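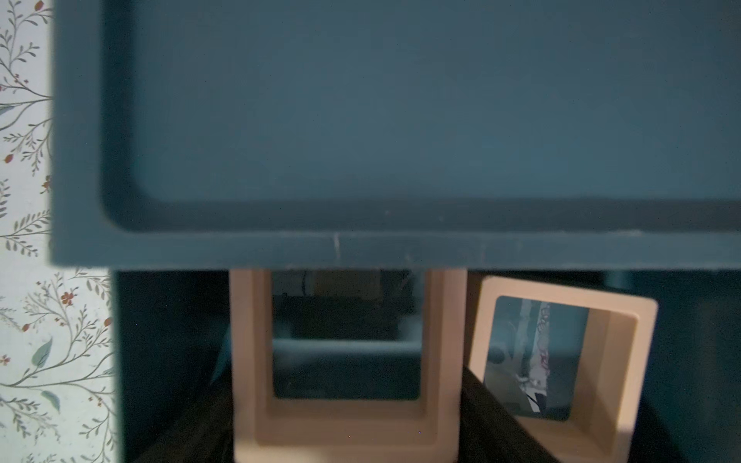 Alari Drawer Set: data card

Released August 25, 2023
Maintained by Vurutex, Foltville site
Contact: Barnabás Juhász

Summary
1,481 episodes of two-arm tabletop handling, recorded by bench staff during paid shifts. Objects are small household goods and toys: a teal drawer cabinet, square plastic frames, doll furniture, soft toys. The set was collected to train the arms that take over part of the repacking work at Foltville.

Views
Each episode has one fixed view and one wrist view per arm. Wrist views are close and often out of focus near the cabinet. Do not filter these out — the policy meets the same views at run time.

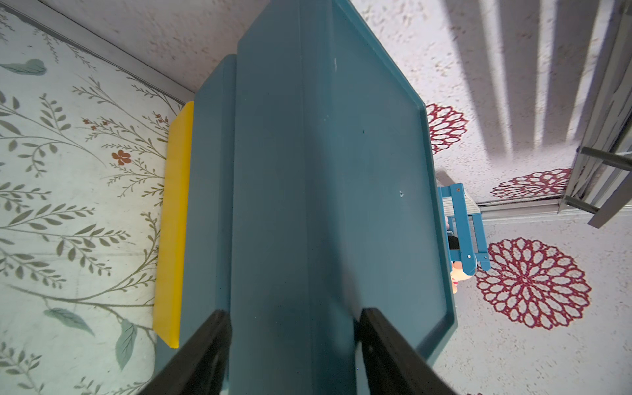
Wrist view, gripper fingers on either side of the teal panel.

Effect on staff
Before the project, three people repacked by hand for a full shift. The same three now split the shift between teleoperation, labeling and hand repacking of items the arms drop. Pay grade did not change. Job titles did, in September, after the labeling hours were counted as skilled work. Operators may stop a session at any time, and stopped sessions are kept with the flag op_stop (116 episodes).

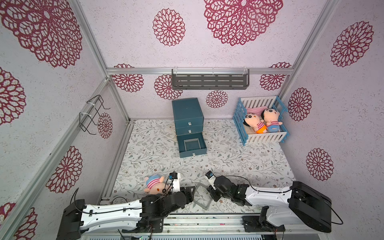
Etelka Bognár writes that the lifting is easier on her wrists but the watching is harder on her eyes, and that a shift of teleoperation should be shorter than a shift of packing. Session length has been capped at 200 episodes per operator per week as a first step. The cap is under review.

Known gaps
Clear panes are hard to segment. Glare is not corrected. The backing prints are busy and show wear in places.
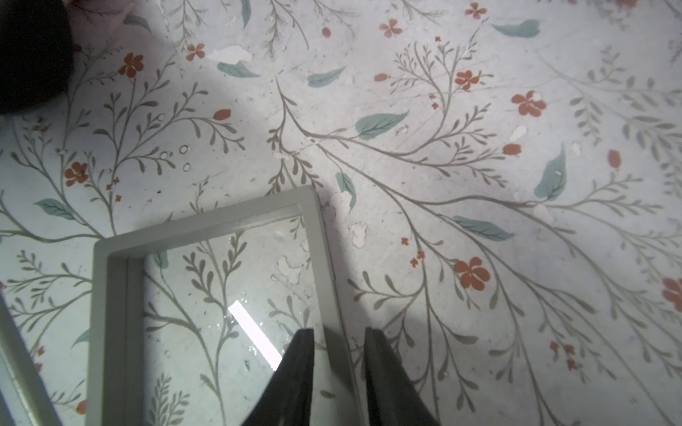

Gray frame with clear pane, fingers spread across its right rim.

Use
Internal training and evaluation only. Operator IDs are removed from the files. Do not use episode times to rate individual staff — the agreement with the bench team rules it out. Loader scripts are in the Magyar repository, folder tools.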